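November 1, 2022

So I've given up coffee. Well, mostly. I'm on day 17 and the headaches have finally gone, which Tamara said would happen by day four (thanks, Tamara).

It started because I wasn't sleeping. I'd lie there at two in the morning going over emails I'd sent in February, of all things, and then need three mugs to get going the next day. My friend Radu gave up last year and has been unbearable about it ever since, so I held out for ages just to annoy him. Then I added up what I was spending at the café by the station and it came to 216 pounds since the summer. On flat whites! I could have had a weekend away.

The first week was grim. I was snappy, I fell asleep on the bus and went 31 stops the wrong way round the loop, and I ate biscuits like they were going out of fashion. Decaf helped a bit, though most of it tastes of wet cardboard. Peppermint tea is fine but it isn't breakfast, is it?

What has worked is having something hot to hold at eleven o'clock, when everybody else is queuing for the machine.
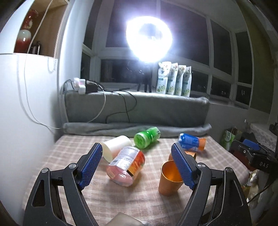 I've gone over to rooibos with a splash of milk for that one, and I quite look forward to it now. Afternoons are harder. I still get a slump at around three and I've been walking round the block instead – even in the rain, twice.

Sleep is better, though not amazing. I've told myself I can have one proper coffee on Sunday mornings once I get to 37 days, and I already know which mug.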